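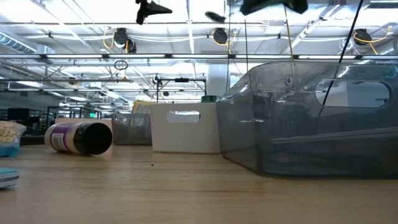 Replying to Kimaro: but do you really need a written rule for a jar that's lying on its side? Just pick it up like everything else.

Yes!! You really do, and I've been wanting to post about this for ages. Thread on tabletop sorting rules, the small ones that make a robot cell nicer to work in.

1/ We rewrote our house rules in December at the Vundley bench. The old document was 10 pages and people skipped straight to the drawings. The new one fits on a single sheet and I love it so much.

2/ Tipped containers get their own line. Mark the item "lying" in the log before the arm moves, and write down which way the lid faces. A cylinder on its side can roll, so approach speed drops to 124 mm/s until the fingers are closed. (That's our number for our arm. Work out yours!)

3/ See-through bins. Gray translucent plastic is gorgeous and also a pain, with ceiling lights streaking all over the walls. Our rule: check the rim height by touch-off at the start of every shift, and never trust the depth reading alone.

4/ Handle cutouts are not grasp points. Somebody at the Covville site is going to argue with me on this one and I welcome it. 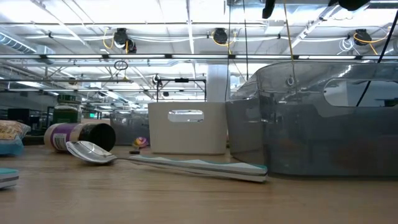 Spoon, jars, bins, gripper overhead. Standard sorting table.

5/ Long handles! Log a spoon by its bowl end and its handle end, both of them. We used to log a center point and the notes were useless to whoever came in next.

6/ Hands stay off the table while the arm is live. If something needs moving, pause, say "paused" out loud, reach in, step back, say "clear." Feels silly for a day or so and then you miss it everywhere else.

7/ Stop and review after 3 failed grasps on the same item. No fourth try. We've done about 500 runs under the new sheet and this is the line people thank me for.

8/ Dosevent folks asked if they can copy the sheet. Please do! Change the speeds, keep the pause words, and send me whatever you add for bags, because our bag section is still two sentences and a question mark.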